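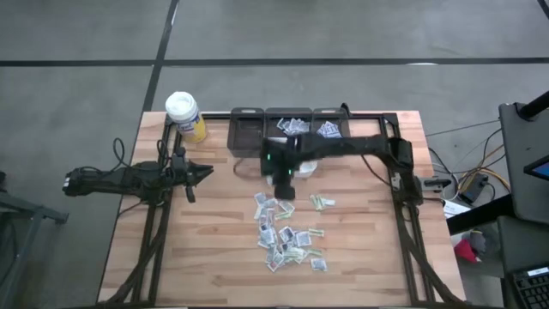
Stonumum Board and Table Oil, 2 litre tin
Product code 3869

We first mixed this oil for the worktops in our own kitchen at Wastton, and after a good few years of friends asking for a jam jar of it we gave in and started filling tins! It's a slow, gentle oil that brings up the colour in beech, oak, cherry and walnut, and it smells faintly of oranges for an evening or so.

Wipe on a thin coat with a cotton cloth, leave it for 30 minutes, then rub away whatever is still sitting on top. New wood is thirsty and likes a second coat the next morning - older tables are usually happy with one. Please lay used cloths out flat outdoors to dry, as oily rags can heat up and catch fire if they're left in a heap.

A tin keeps for 10 months once opened. If you're unsure about your timber, ring the Pruitt shop and ask for Arnar Lauritsen, who loves a long chat about grain.

Collection from Pruitt or Nerkthorpe.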